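Kenlow tabletop manipulation project
Progress report to Numside, November

Work this period went into the grasp planner and the wrist camera pipeline. Both are now running on the two-arm bench at Hepburn, and the planner has replaced the scripted grasps we described in the last report.

The planner takes a segmented view from the wrist camera and ranks grasps by clearance from nearby objects. Tableware has been the main test set. Cups and mugs on saucers are still the hardest items, as the planner has to choose between the rim, the body and the handle while keeping the second arm out of the way.

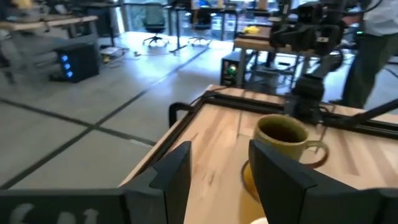 Segmentation of glazed surfaces was the main source of failed plans early on. We retrained on 13 new object sets and changed how the depth filter treats highlights. Failed plans on the bench suite dropped from nine to four. The remaining four all involve liquid in an open vessel, where depth readings inside the rim are unreliable – we are testing a fix that ignores the interior and fits the rim only.

Collision checking between the arms is slower than planned. The Reneck library handles one moving arm well but has to be called twice per step for our setup. We expect to merge the calls next period.

Spending is on budget. The logging tool is two weeks behind, and we ask that its milestone be moved to match.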